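Notebooks > Mestby bench > Block sorting > 8/11/23

Second long session on the round table today, and I'm writing it up while I still remember which runs were which. The plan was 50 demonstrations of the simple pick, all by remote control from the hand controller, and then a handful by hand guiding with the arm in free-drive, so we can see whether the Cowie trainer cares about the difference. I got through the 50 and then 24 by hand before my shoulder had enough of it (the arm is lighter to push than it used to be, but it still pulls a little toward home if you stop to think).

I've settled on starting every run with the fingers straight above the block and a short pause before closing. The January set had no pause at all, and when I played it back in Trilau you could hardly tell where reaching ended and gripping began. It feels slow and a bit silly while you're driving, but the traces are so much nicer to cut up afterward!
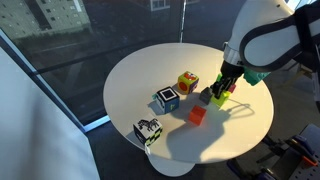 Lime-green block at the fingers, zebra cube near the rim.

The sun was strong and the arm threw a long shadow over the tabletop. I left the blinds alone on purpose. Illow wants the lighting to vary between sets, and I'd sooner have a shadow in the training data than meet it for the first time in a test. I did note the light in the log for each run, so anyone who disagrees with me can filter those out.

Things to fix: run 87 has a bump in the middle where I let go of the controller to scratch my nose, please drop it when you merge. The patterned cubes are wide for these fingers and I came in crooked more than once, so I'd like to practice those before recording any more. Total across both sessions is now 164, counting the hand-guided ones.

Next time: same table, same pause, but start from the far side and let somebody else drive. I suspect the trainer is learning my habits along with the task.

Recent entries
Free-drive settings, second try
Cutting up the January set
Trilau playback notes
Controller dead zone, again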